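12/22/22

Notebook, student manipulation project (the Dremance arm). Entry by Enda Noonan. Hawi and Abenezer read this before you touch anything, please, and add your corrections at the bottom instead of over my text like last time.

Started with the number everyone is happy about. The October set plus what Selamawit recorded since brings us to 3,824 demonstrations logged. Of those, 1,662 are the bottle task. I keep being told this is a lot. It may be. I went through the log to find out what is in it, and I'm less cheerful than I was this morning.

First problem, old one. The log marks a run as good if the operator pressed the good key. That's the whole test. There is no check on where the bottle ended up, whether it was standing, or whether the operator pressed the key out of habit and then muttered something. I did it myself at least twice in October and I remember doing it. Nahom says the errors wash out. I would like to see them wash out before I believe it. He has agreed to let me pull a batch and grade it by hand, with the good/bad column hidden, and then we compare. If his column and mine agree I'll say so here in large letters.

Second problem. The start positions. On paper we move the tray and bottle between runs. In practice people move it when they remember. There are long stretches where the bottle begins in what looks to me like the same spot every time, and a policy trained on that can do very well on our table by closing on a fixed point in the air. Which is my suspicion about the result we showed at Berncombe, and I said so at the time, and it was taken as me being in a bad mood. I was in a bad mood. The suspicion stands separately from that.

Test I ran for it today:

Took the checkpoint from the Berncombe demo, changed nothing. Put bottle and tray in the usual place. 4 runs, 4 picks. Fine, same as advertised. Then slid the tray toward the wall, maybe a hand's width, kept everything else. The arm went toward the old position, slowed, corrected partway, closed short of the bottle. Repeated with the tray slid left. It did find the bottle that time but came in crooked and took it by the cap end, and then let it lean when it lifted. I marked that as a fail. Abenezer would have marked it as a pick. This is exactly the argument we have to settle before anyone writes a percentage on a poster.

So: the policy does use the camera. It isn't purely memorized motion, I'll give it that, the partway correction is real and I watched it more than once. But it trusts the camera less than it trusts habit. That's my reading. Hawi reads it as undertrained and wants to run it longer overnight. Running it longer on the same starts will make the habit stronger, I think, but the machine is free tonight so go ahead, keep the old checkpoint, and do not overwrite the folder.

Third thing, lighting. I had the idea that the glass was the trouble, clear bottle on a shiny tray, highlights moving every time the wrist moves. Everybody likes this explanation because it blames the bottle. I tried the same slide-the-tray test with the room lights at half and saw no difference I'd defend. The short closes were still short. So I'm not writing "glass is hard" in the report unless somebody shows me it's hard for us, on this setup, with a comparison object that isn't glass. Selamawit suggested the Pascu training block set, which has a cylinder near enough the right width. Good suggestion. Needs doing.

Fingers. The complaint last month was that the grip slips on the bottle. I checked the finger mounts and the left one had play in it, you could rock it with a thumb. Tightened it. Re-zeroed the opening. I don't know how long it had been loose, so I don't know which of the recorded runs have a rocking finger in them, so that's a footnote on the whole data set unless somebody wrote down when they last checked. Nobody has initialed the mount check sheet since October. I'm including myself.

Wrist camera, then. The supplier sheet from Trundine says leave the focus ring alone. We left it alone. I went through frames from the approach phase to see what the policy gets to look at in the last stretch before closing, which is where it goes wrong.

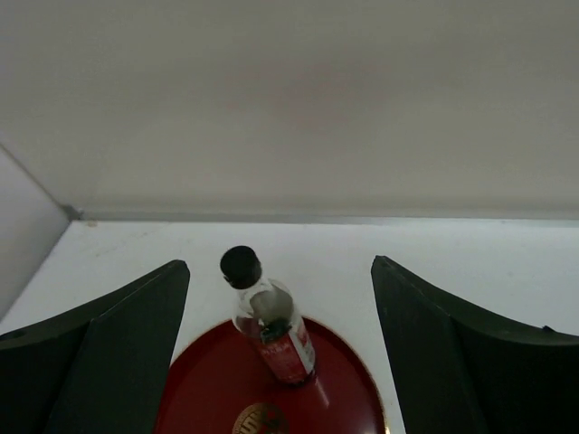 My worry with the approach phase is how much the fingers and the background can give away. The gripper is always in the same place in its own camera, obviously, and the wall and the table edge tell the arm where it is nearly as well as the joint readings do. If the tray hardly ever moves, then wall plus table edge is enough to predict the whole motion and the bottle is decoration. Label text is no use either, at this size the white lettering on the red band is a blur, so anyone hoping the thing will tell one bottle from another by reading should stop hoping. Color of the band, maybe. The black cap, maybe. The cap is what I'd bet on, it's dark against a white table, and that would also explain the crooked grab this morning. That is a guess! Put it down as a guess.

A cheap way to find out: record a few approaches with the cap off and replay them through the policy offline, no motion, only look at where it wants to go. Second version, cap on and something plain wrapped over the label. If the prediction barely changes in both cases, then it's the background doing the work and I get to be insufferable. If it falls apart with the cap off, it's the cap. Abenezer has said he'll write the offline replay script. He said that in October too. I'm putting it in ink.

Selamawit also raised cropping the top half of the picture, where there's mostly wall. Easy to try and I have no objection, but the table edge has to go as well or we haven't tested anything. And train the cropped one from scratch, on the same runs, same number of steps, otherwise we'll be arguing about it in the new year.

What I want before the competition write-up:

Placement written down for each run. Tape marks on the table are tempting but then the tape becomes the new thing the camera learns, so no tape. Use the printed card with the random numbers, read the next row, measure from the table corner, type it in. Yes, it's slow. Nahom timed it and it adds 19 seconds a run. We can afford that.

One definition of a pick. Mine: bottle off the tray, still upright or close enough that a liquid wouldn't reach the cap, held until the arm stops. Hawi thinks "close enough" is doing a lot of work in that sentence and she's right. Suggest an angle, somebody, and a way to measure it that doesn't involve me squinting.

A test set that no one trains on. We've had this conversation. The runs in the folder called test were used in training by mistake, then the folder was renamed, then renamed back. I treat every number computed before today as contaminated. Nahom disagrees about "every." He may list the ones he thinks are clean, with the reason next to each.

Berncombe want our success rate for their student projects page. I wrote back that we don't have one yet. They replied that we quoted one at the demo. We did. I asked them to leave it blank for now, and I'd ask the rest of you not to send them anything behind my back, however nice they are about it.

State of the bench when I stopped: left finger tight, right finger not touched, I only looked at it. Old checkpoint copied to the backup drive with a read-only flag. Log export is in the shared folder, the column I added is called "regrade" and it's empty, leave it empty until the blind batch is done. Emergency stop tested, works. The cable to the wrist camera still gets pulled taut when the arm reaches far left; I re-routed it once and it went back to where it likes to be. Needs a proper clip.

Open, in the order I'd do them: offline replay with cap off. Cylinder comparison. Blind grading. Cropped training. Cable clip could be any time and takes five minutes, so whoever is waiting for a download, please.

Hawi's overnight run goes ahead tonight as agreed. My prediction, so that it's on paper before the result is: usual place stays perfect, tray toward the wall gets worse. If I'm wrong she can write it in under this line.

E.N.

Added later, H.J.: Overnight run set up and started, output goes to a new folder, old one untouched. My prediction is that the wall side gets better. Also 4 runs is not a test, Enda, do more before you call the usual place perfect.

E.N.: Fair. Will do more.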